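**Finished book two of the Wosuvlow series – did the ending work for you?** (spoilers to chapter 26)

**marrowbone_reads**

Okay I need to talk to someone because my sister won't read anything with a dragon in it. I stayed up way too late on Friday finishing *The Salt Heir of Wosuvlow* and I have feelings!! Loved Fluvine, loved the whole marsh court business, loved the slow burn (300 pages before they so much as hold hands, Inger Kjærgaard you monster). But Damgaard walking away from the throne in the last chapter? After all that? I gave it four stars and I'm still arguing with myself.

**tealeaf_77**

Four is generous. I liked book one a lot more. He spends the whole middle section swearing he'll die for Grerwood and then he hands the keys to his cousin and gets on a boat. It felt like she needed him free for book three.

**marrowbone_reads**

See, I thought the boat was set up, though? There's the bit in the siege where he asks Fluvine what colour the sea is. I went back and checked.

**oldmate_kev**

Agree with marrowbone. He never wanted the crown, he wanted his brother to want it. My gripe is the year 1557 prologue, which has nothing to do with anything and took me three goes to get through. Skip it and the book's a cracker.

I'm only on my reread up to the wedding, so no book three theories please.
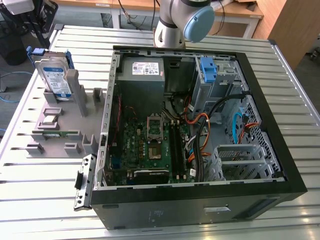
*CPU socket open, two memory slots to the right of it.*

Anyway, the audiobook narrator does a ripper Damgaard, worth it if the print version dragged for you.

**tealeaf_77**

Skip the prologue?? The prologue is the best writing in it! The drowned bell comes back in chapter 26, that's how Fluvine knows the cousin is lying.

**oldmate_kev**

Huh. I did not clock that at all.

**marrowbone_reads**

Neither did I, and now I'm annoyed, that makes the cousin so much worse. Damgaard hands Grerwood to him and she KNOWS – and she gets on the boat anyway? Going back to reread the last 200 pages with this in mind.

**tealeaf_77**

Yep. That's my whole problem with her. Still at three stars, but I've got book three on hold at the library for October, so make of that what you will.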